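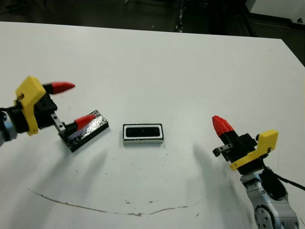

Minutes of the gripper and controller review, Sat 4 August. The meeting went through the results of the bench comparison between the Gralum controller and the Štefanec controller, both driving the same pair of arms, and then took the open points on fingertips, cameras and test objects. It was agreed at the start that the hardware on the bench stays as it is until the controller question is settled. Both arms therefore keep the yellow mounts and the red tips for the next block of runs. The current test items are small and low, and several of them have dark or shiny surfaces, the silver-and-black film on the black case being the one that came up most often in the run notes.

Chair: Dalibor Hubáček
Present: the bench team, the software team, one guest from Prudlow
Apologies: Gutholm (will send written comments)

1. Minutes of the last meeting

Accepted with one correction. Under fingertips, "left arm only" should read "both arms." The action on spare cables was still open and has been moved to item 6.

2. Results of the controller comparison

Dalibor presented the log. There were 1,916 grasp attempts in total, split evenly between the two controllers. Failed attempts came to 391 on the Gralum and 324 on the Štefanec. A failed attempt means the object was not lifted clear of the table, or was dropped before it reached the target area. Attempts stopped by an operator are kept in a separate list and are not in these totals.

The software team asked if the difference could come from the order of the runs. All the Gralum runs on the flat items were done in the first half of the block, before the force limit was changed. Dalibor agreed that this was a weakness in the plan. The flat items will be run again on both controllers with the same limit, alternating between controllers after each set.

The guest from Prudlow asked how the two compare on closing speed. The Gralum closes faster but overshoots at low force. The Štefanec is slower to respond and holds its set force better once it is in contact. For thin objects lying flat on the table the second behavior matters more. For taller objects the team saw no difference worth recording.

No decision was taken on which controller to keep. It goes back on the agenda after the repeat runs. 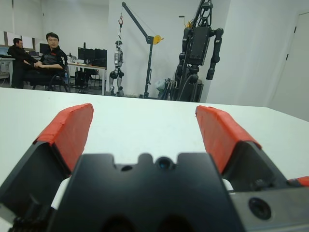 There was also a question about start-up. The Štefanec needs the gripper fully open before it will accept a home position, and if it is powered up part closed it reports a fault that has to be cleared by hand. The Gralum homes from any position. Operators find the first one annoying but have got used to it. The bench team will add the opening step to the start-up sheet so that it is not left to memory.

3. Fingertips

The bench team reported on the red tips. Grip on matte surfaces is good. On glossy surfaces the object sometimes turns between the tips when it is lifted off center. The narrow ends are useful for getting in beside an item, but they leave little contact area on anything with a smooth edge.

Gutholm has offered a wider tip with a soft face, and a sample set is expected later in August. The software team was against fitting them during the repeat runs, as it would change two things at once. This was accepted. The wider tips will be tried on one arm only after the controller decision, with the red tips left on the other arm for reference.

The guest from Prudlow pointed out that tip wear has not been recorded at all so far. Agreed. From the next run the tips will be checked at the end of each day, and any creasing or lifting of the surface will be written in the log with the arm and the finger.

4. Cameras

The head view and the wrist views are both being recorded. The head view is the better one for judging where the object is relative to both hands. The wrist view is the better one for the last part of the approach, although with the arm level it takes in a lot of the room beyond the far edge of the table, and exposure then follows the bright walls instead of the tabletop.

The software team wants fixed exposure on the wrist cameras. The bench team would prefer a limited automatic range so that shadows from the arms do not go fully dark. Both will be tried on a short set, with the same objects, and the footage compared side by side. Dalibor asked that the settings be saved under separate names this time.

The tabletop was raised under this item too. There are dark specks on it and a long brownish mark across the near side, and the object detector has twice put a box on the mark. The table will be cleaned before the repeat runs. If the mark does not come off, that area will be masked in the detector settings.

5. Test objects

The set was reviewed and the team agreed to keep flat and shallow items in it, including the phone and the white tray with the black rim. These are the hardest ones for both controllers and tell us the most.
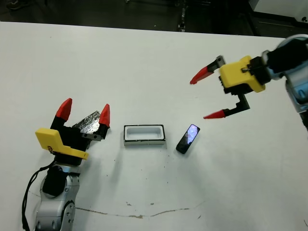
The software team asked for fixed starting positions. At present the operator puts the items down by eye, and the angle varies from one attempt to the next. The bench team was not keen on full fixtures, which slow down the resets. The compromise is a printed sheet of positions and angles kept beside the operator, with the item placed by hand to match. Small errors are fine as long as the intended position is logged.

It was also agreed that a reflective surface counts as a separate condition. An item will be run both with and without film where that can be done, and the two will not be added together in the results table.

Prudlow may be able to lend a set of plain blocks with known weights. The guest will ask.

6. Spare parts and cables

The cable on the right arm has been rerouted once and will need it again if the arm is to reach the far corners. The order for spare cables has not gone out. Dalibor will send it. Screws for the finger links are running low and will go on the same order.

7. Actions

Repeat runs on flat items, both controllers, same force limit: bench team
Opening step added to start-up sheet: bench team
Exposure test on wrist cameras: software team
Clean tabletop, mask the mark if needed: bench team
Position and angle sheet: software team
Order for cables and screws: Dalibor Hubáček
Question about weighted blocks: Prudlow
Comments on the draft results: Gutholm, in writing

8. Any other business

The software team asked for the run log to be locked at the end of each day. Agreed, with corrections entered as a new line.

Next meeting to be set once the repeat runs are finished.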